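Charter Yacht Pre-Departure Safety Checklist, with Comments
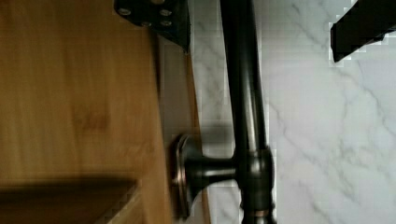

Pindundale, May

Vessel: Dudo
Inspected by: Thoa Lục, Welldale Charters

Life jackets: Pass. Child sizes stowed in forward locker.
Anchor chain, 36 m: Pass. Light rust at shackle; replace before next season.
Fresh water, 300 liters: Full.
Bilge pump: Fail. Float switch sticks. Guests shall not board until repaired.
Flares: Pass.
Island chart and mooring permit: Permit 915 on board.
Galley gas valve: Pass.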